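Serial Fiction and the Waiting Reader: Project Report
Contemporary Publishing seminar, Drorkdale College

Background

Our group wanted to know whether readers finish a mystery novel more often when it is released in parts. Most of the studies we found dealt with fantasy and romance, where serial release is common. We used Trona, a short mystery set in a salt-mining town, which the small press Dremano let us use before its December release. The book has 12 chapters, none of them much longer than 1000 words.
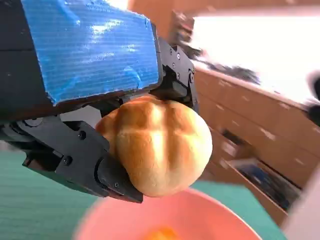 Bread roll held over the pink bowl.

Method

Readers were split into two groups. Group A received the whole text at once. Group B received two chapters every Wednesday at 7 in the evening, by email. Both groups filled out the same form at the end, with questions on plot recall, suspense, and whether they would buy a sequel. Group B also wrote down who they suspected after each installment. We asked everyone not to look up reviews, though we had no way to check this.

The emails went out as plain text because the first test file lost its paragraph breaks on phones. The letter in chapter 7 had been set in italics, so we put a line of space before and after it to keep it apart from the narration. 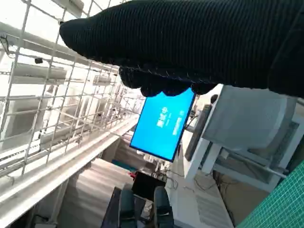 Results

Group B guessed the culprit later than Group A but gave more detailed reasons. Several Group B readers went back to old emails to check the timing of the ferry, a clue that Group A mostly missed. Completion was lower in Group B. The readers who quit did so after the second installment, which ends on a quiet scene in the assay office.

Both groups rated the ending as fair. Opinions on the narrator were mixed, and a few forms called her cold.

Discussion

The drop after the second installment may come from the chapter break more than from the format.

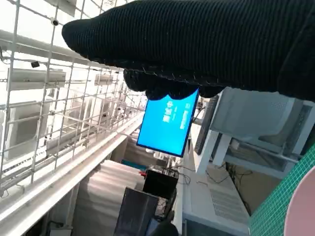
Trona was written to be read straight through, and its chapters do not all end on a question. A book planned as a serial, such as the older Tsang mysteries we read in the first half of the term, would be a better test. We would also send shorter parts, twice a week, and ask readers who quit to tell us why. The form had no place for that.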